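26 February 2021

Adhesive label residue, second round. Archana Bhardwaj asked for a decision on which label stock we use for asset tags, so I went back through the January notes first. The Heton labels peel clean from painted steel but leave a gray film on bare aluminum. The Lukia ones are the other way around and tear at the corners.

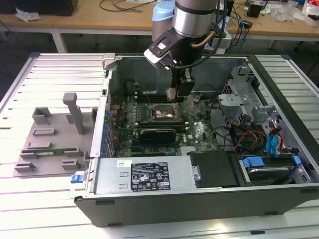 Cut 9 strips of each stock and pressed them onto scrap panels with the rubber roller. Used the 200 g weight on every strip overnight. Peeled by hand at a low angle. Lukia tore on 2 strips, both on the textured paint. Heton left film again on bare metal. Isopropyl took it off with some rubbing; the citrus cleaner took it off faster but smeared the printing on the strip next to it.

Asset numbers are up to 1,631 now, so the print width matters. Four digits and the comma don't fit on the narrow Heton roll at the current font size. Drop the comma?

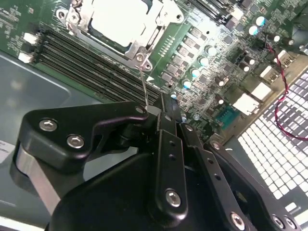 Hardware Workshop, Bench Notes

Leaning toward Heton, wide roll, painted surfaces only. For bare metal I'd like to try the Rirent polyester before we order anything. Prokopenko quoted us for both, sheet is in the blue folder.

To do: warm peel with the hair dryer, repeat on the textured paint, ask Archana if old tags need to be replaced or can stay until they fall off.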